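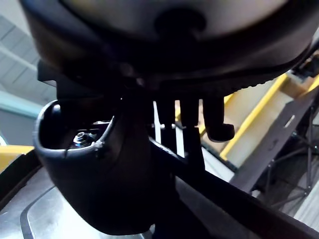 Who can apply for the packing place at Garnudport?

Any person over 18 who can stand for a full shift and read simple English labels. Experience is welcome, but we will teach you the work.

Tustent is looking for one packer for our small parts room. You will sort the parts, put them in boxes and write the box number in the list. Each box has 122 parts, and on a normal day the room sends out 168 boxes. The work is quiet and must be done with care.

Safety shoes are given by us. Please bring your own lunch, as the canteen is closed until December.

Write a short letter to Csaba Takács at the Garnudport office before 16th September.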